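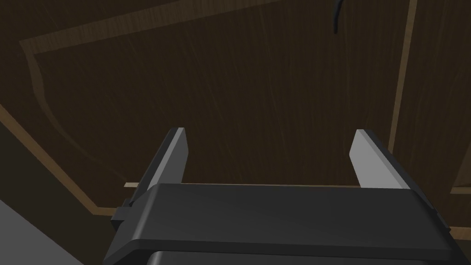
Ticket: Vellow sim, wrist camera pose check
Status: reopened
Opened by: Serpil Şimşekoğlu
Component: Zestar planner 

6 March 2021

I'm reopening this. The January fix was closed on the strength of one clean log, and I don't buy it.

What I ran: 50 episodes in the kitchen scene, same seed list as before, perception on, stock Zestar config. The planner reported a valid grasp pose in all of them. In 35 the fingers closed on air in front of the cabinet panel and the episode was still marked as a success. So either the success check reads the commanded width and never the contact state, or the contact state is stale. My money is on the first.

Tried so far:
- Raised the planner timeout to 1,000 ms. No change.
- Turned off the Niltitz smoothing filter. Motion got uglier, same result.
- Replayed step 2,852 by hand and dumped both arm poses next to the camera poses.

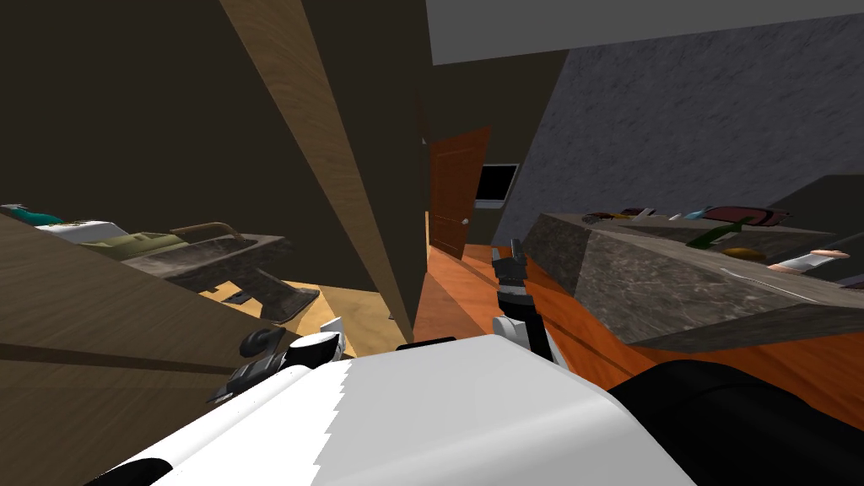
The head camera roll in that dump doesn't match the roll the planner uses. If the planner thinks the counters are level and the camera doesn't, every target on the marble gets shifted sideways. The Fernandes branch supposedly handles this. I read the diff and it changes a sign in one place and leaves the other one alone.

Please don't close this with "cannot reproduce" again unless the seed list is attached.

Needed from planning: which frame the grasp target is stored in, and who writes the success flag.

Workaround: none I'd trust. Retraining on these episodes should wait.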